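The Forgetting Part

I started trying to memorize phone numbers again in February. Mine I knew already, along with my parents' landline, which was disconnected years ago and which I will apparently take to the grave. That was the full list. Everybody else I love was a little gray circle with initials in it, and if my phone had gone down a storm drain I'd have been able to reach myself and a dead line in the old house.

So I bought a pocket notebook (a Pindier, the cheap one with the stitched spine) and wrote down 5 numbers, and every morning while the coffee dripped I covered the page with my hand and tried to say them out loud. My dog left the room. I got to three of them by the end of the first week and felt like a scholar.

Then I mixed up the third and the fourth, and they have been mixed up ever since. I called my dentist thinking it was my sister. The receptionist was nice about it. She asked if I wanted to book a cleaning while I was on the line, and I was too embarrassed to say no.

I've been chewing on this for months, and what bugs me is how little say I get in what sticks. I can give you the entire jingle for Benedetti Carpet Warehouse, including the spoken part at the end about financing. I know that my high school locker was number 176 and that you had to kick it. I remember the Plunda, a very bad pizza place two towns over that closed before I could legally drive, and I could draw you the menu board, down to the price of a large with two toppings. I didn't study any of that. It wandered in and sat down.

Meanwhile I have read, by my own log, 51 novels in the last couple of years, and if you held up the covers one at a time I could tell you whether I liked each one and maybe whether there was a boat in it.

I used to think of this as a storage problem. There's a shelf, the shelf is full, the carpet jingle is taking up the spot where my sister's phone number should go. It's a comforting idea because it means you could clean the shelf. I had a whole plan at one point to clear out the junk on purpose, like going through the closet. Sit down, think hard about the jingle, let it go.

You can guess how that went. I sang it for nine days.
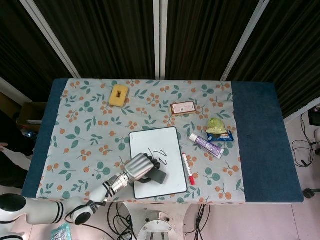

My mother taught fourth grade, and she used to come home with chalk up to her elbows and complain that the kids only remembered what she said by accident. She'd spend a week on long division and they'd come away with the story she told about the time a raccoon got into the church. Some of those kids are in their forties now, and they stop her at the grocery store to talk about the raccoon. Not one has brought up long division. She says she should have put the raccoon in the math.

She may be onto something. The one phone number out of my five that I've never lost is my neighbor's, and the reason is that the last four digits are 3422, and when I wrote them down I thought, that's a mileage. 3,422 miles. That's a decent road trip. I pictured driving my neighbor across the country for some reason, with her ferns in the back seat, and now I can't get rid of it. I see her watering cans and the number just shows up.

The other four numbers don't look like anything. I tried to force it. One of them I decided was the year of a war, except I don't know which war, so now I have two things I can't remember.

I went to the library for help and came home with a fat paperback on memory that wanted me to build a palace. You take a house you know well and you put the things you want to remember in different rooms, and then you walk through in your mind and pick them up. I tried it with my grandmother's place in Sonora. I put the dentist in the kitchen and my sister on the stairs. But I hadn't been in that house, even in my head, for a long time, and I got as far as the hallway and ran into the smell of it, floor wax and oranges, and the radio going in the back bedroom, and I stood around in there for most of a Sunday afternoon and never picked up a single number.

I'd call that a failure of the method, although I've gone back a few times. The rooms get bigger. I found a hall closet I'd forgotten about, with the card table folded up in it and the good scissors hanging on a nail where kids couldn't reach. I was never supposed to use those scissors. I used them on my bangs.

The book has nothing to say about scissors. It has a chapter on memorizing a deck of cards, which I skipped, having no enemies to impress — and one at the back on forgetting, which I read twice. The author's view is that forgetting is most of the work. You're doing it all day long: the color of the car ahead of you, what the cashier said, which sock went on first. If you kept it all you wouldn't be able to get from the bed to the bathroom. I found this cheering for about an hour and then I forgot where I'd parked.

My sister, when I told her about the project, asked why I didn't just write her number on a card and put it in my wallet. I explained that this missed the spirit of the thing. She said the spirit of the thing had called a dentist.

There's a card in my wallet now. It's tucked behind the library card and it has all five numbers on it in my neatest printing, and I've only looked at it twice, once to see if it was legible and once in the parking lot, to find out whether the war was before or after the dash. I still do the mornings. The dog has started coming back in for the last one. The cleaning is next week, and I'm told I have to bring my insurance information, which is on a different card, which I had in my hand yesterday.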